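Teaching a robot to tidy the bedroom, one drawstring bag at a time

The hardest thing to teach a home robot may be what to do with a soft bag. A team at Bredell thinks it has found a friendlier way to go about it, and it starts with a person holding the gripper in their own hand.

The company began sending its hand-held grippers out to ordinary homes in January. The people who take them do chores the way they always have, except that the gripper does the grabbing. Camera footage and the motion of the tool are recorded together, then used to train the arm that Bredell is building with its partner Prerell. No robot has to be in the house at all.

"You pick it up and in a few minutes you've stopped thinking about it," said Jovita Sandoval, who runs the home sessions. "Then you try to hang up a bag with it, and you start thinking about it again!"

Bags, towels and bedding are the focus this spring. A cup keeps its shape when a robot squeezes it, but cloth folds, slides and bunches up in a new way every time. The team has collected 2691 demonstrations so far, and 523 of them involve a bag of one kind or another.

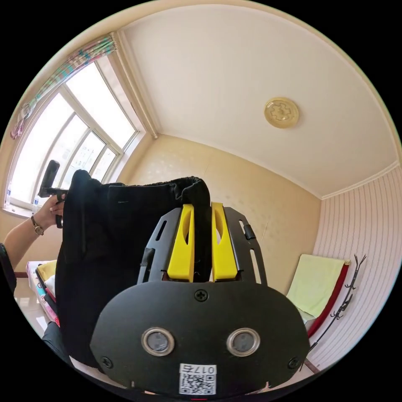 Page last changed: 24th April

Work with the black bag gives a good feel for the challenge. The top is all gathered folds, and a person can find a grip there without much thought. A robot has to learn where the fabric will hold and where it will only slip, and one good way to learn is from a great many human tries, in real bedrooms with real daylight coming through the window.

That last part matters a lot to Crisóforo Zamudio, who leads the training side at Bredell. His group used to steer a robot arm by remote control in a lab, and it still does for jobs that need force, such as opening stiff drawers. But remote sessions were slow, and every one of them had the same walls and the same lamp in it.

"We had a robot that was wonderful in our lab and lost everywhere else," Zamudio said. "Now it sees curtains, chairs, beds, all the stuff people live with. The difference is huge, and I'm thrilled with it."

The early results are encouraging. In a trial at the Valdovinos test apartment, the arm was given 14 bags it had never handled and hung up all but five of them. Most of the misses came with very light fabric, which swung away as the fingers closed.

There are limits. The gripper has two fingers and no sense of touch, so a person using it has to judge by eye how firmly to squeeze. Long sessions are tiring for the wrist, too, and Sandoval's team is testing a lighter handle.

Next up is laundry. Jorkton, a maker of folding tables, has offered space for a second test site, and home sessions with towels and pillowcases will start there once the new handles are ready.

We use cookies to remember your settings and see which stories get read. Accept all | Manage choices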